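About us

Kasthorpe is a small robot safety shop. Arms, grippers, the software that tells them when to stop. We do fault finding for schools, labs and light manufacturing, mostly in Ontario, some out west.

Started after a bad afternoon in July. An arm at our old workshop lost its wrist angle after a restart and closed on a cabinet door. No one hurt, door wrecked, 2 fingers bent. The log said everything was normal. Took us 30 runs to get the fault to come back.

So now simulation first, every job. House rooms, close quarters, gripper open and tilted in close to what looks like furniture.

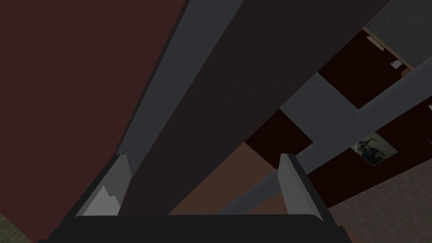
Our fault library is called Lorken. 122 entries at last tally, every one of them something that went wrong for us or a client. Bad home positions, stale camera poses, e-stops wired to the wrong relay (yes, ours). Clients get the full write-up, including the embarassing bits.

What we don't do: cars, drones, anything that lifts people.

Had a near miss? Write it down tonight, keep the logs, leave the power off. Then call the shop. Phones on til 5, parking's round back off the laneway.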